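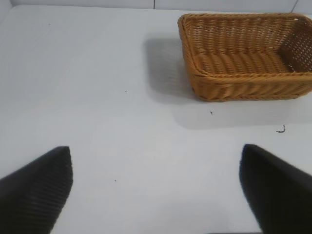

Wicker basket, white tabletop

Kitchen Table Tips: Keeping Up With Your Lawmakers

My neighbor Thảo Phí asked me last week how I find time to write to our state representative as often as I do, and I'm afraid I kept her on the porch a good long while with my answer (sorry, Thảo!), so I promised I'd write it all down.

Sort the political mail the day it comes. I keep one folder for anything with a bill number or a meeting date in it, and the glossy flyers go straight into recycling once I've jotted down who paid for them. The name is in the tiny print along the bottom, and a pair of drugstore readers helps.

Tape an index card inside a cupboard door with the phone numbers for your representative, your senator and the county clerk. Mine is next to the measuring cups, so I see it every time I bake. Write in pencil, as offices do move around after an election.

When you write a letter, stick to one bill and say in your first sentence whether you're for it or against it. Then tell them something from your own life. I wrote in February about a background check bill, and all I talked about was my years working the counter at a sporting goods store. It fit on one page, and I got a real reply, with a signature and everything!

Calling is fine too, and it's less scary than it sounds. Give your name and zip code, give the bill number, say your piece and thank the person who picked up. I put the kettle on before I dial, and I'm usually done before it whistles.

Keep copies. Marthinus Visser over in Drirkis has 53 letters in an accordion file, going back further than I'd care to admit knowing him, and when a candidate came knocking and claimed he'd always supported the school levy, Marthinus went and got the file. They had quite a nice talk after that, I'm told, and there was pie.

One last thing, if you get cross reading the news, write the letter that night and mail it after breakfast. I've rewritten plenty of mine over toast.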